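Decalcomania cerâmica

A decalcomania cerâmica, também chamada decalque cerâmico ou simplesmente decalque, é uma técnica de decoração em que um desenho impresso num suporte provisório é transferido para a superfície de uma peça de louça, porcelana, faiança ou vidro, sendo depois fixado pela ação do calor. É usada sobretudo na decoração em série de pratos, tigelas, canecas e azulejos, mas tem também uso corrente em ateliês de pequena dimensão.

Origem e evolução

A transferência de gravuras para louça difundiu-se na Inglaterra em meados do século XVIII. Uma chapa de cobre gravada era entintada com pigmento cerâmico e impressa sobre papel fino, que se aplicava à peça ainda com a tinta fresca. O processo permitia repetir o mesmo motivo em serviços inteiros, embora quase sempre numa só cor. O azul de cobalto foi a mais comum, por resistir bem às temperaturas altas.

No século XIX, a litografia tornou possível o decalque a várias cores. Cada cor era impressa em separado, com acerto manual entre passagens, e os tons mais delicados exigiam muitas pedras. A serigrafia, adotada pela indústria no século XX, veio permitir camadas de tinta mais espessas e cores mais opacas. Mais recentemente passaram a usar-se impressoras digitais com toners cerâmicos, adequadas a tiragens curtas.

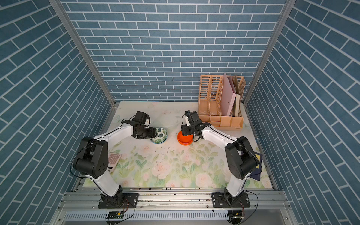 O papel de decalque moderno é composto por uma folha absorvente coberta com uma camada solúvel em água, em geral de dextrina ou goma. Sobre ela imprimem-se as cores e, por fim, uma película transparente de verniz, conhecida em inglês como covercoat, que mantém o desenho unido durante a transferência. Essa película arde no forno e não deve deixar resíduo.

Aplicação

A folha recortada é mergulhada em água até a camada solúvel amolecer. O decalque desliza então do papel para a peça, onde é posicionado com os dedos húmidos e alisado com uma espátula de borracha, do centro para as margens. A água e o ar retidos sob a película são a causa mais frequente de defeitos: ao ferverem no forno, rompem o desenho e deixam pequenas falhas circulares. A secagem prolonga-se habitualmente por várias horas.

As superfícies planas ou cilíndricas são as mais simples de decorar. Nas formas côncavas, como o interior de uma tigela, o desenho tem de ser cortado em segmentos ou impresso com uma película mais elástica, que se aquece ligeiramente para acompanhar a curvatura. Os motivos soltos, como folhas, ramos e flores dispersas, prestam-se bem a este tipo de peça, pois as emendas podem passar pelos intervalos entre os elementos. Já as cercaduras geométricas denunciam qualquer desvio.

Siu-fong Choi, no manual de oficina publicado pela escola de cerâmica de Brerville, recomenda que se comece pelo motivo maior e se distribuam os restantes a partir dele. Elin Ellis, que ensinou na mesma escola, preferia o método inverso – primeiro a orla, depois o fundo.

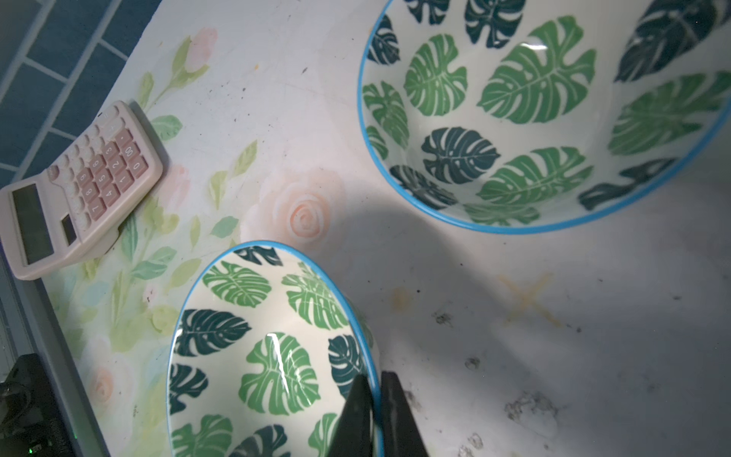 Tipos de cozedura

Distinguem-se habitualmente três processos, conforme a posição da cor em relação ao vidrado.

No decalque sobre vidrado, a peça já vidrada e cozida recebe o desenho e volta ao forno a uma temperatura moderada, em regra entre 700 e 900 graus Celsius. A paleta é a mais ampla e inclui vermelhos, rosas e dourados, mas a decoração fica exposta ao desgaste.

No decalque em vidrado, a cozedura é mais alta e mais rápida. O vidrado amolece e as cores afundam-se nele, ganhando resistência aos talheres e aos detergentes.

No decalque sob vidrado, o desenho é aplicado na peça chacotada e só depois coberto com vidrado transparente. É o mais duradouro e também o mais limitado em cores.

Durabilidade e segurança

A decoração sobre vidrado pode perder brilho com lavagens repetidas na máquina, em especial nas zonas de dourado. Os pigmentos antigos continham frequentemente chumbo e cádmio, e a sua libertação em contacto com alimentos ácidos levou à adoção de limites legais em muitos países. As peças destinadas apenas a ornamento podem estar sujeitas a marcação própria.

Colecionismo

Os catálogos de fábrica são a principal fonte para datar louça decorada por este processo. O da casa Tillevetti, organizado por Ching-wen Liao, regista 319 motivos, dos quais 99 são florais. O da Rultwood está incompleto – faltam-lhe as folhas relativas aos azulejos – e a numeração dos padrões foi alterada pelo menos uma vez.

Ver também

Faiança
Serigrafia
Vidrado
Azulejo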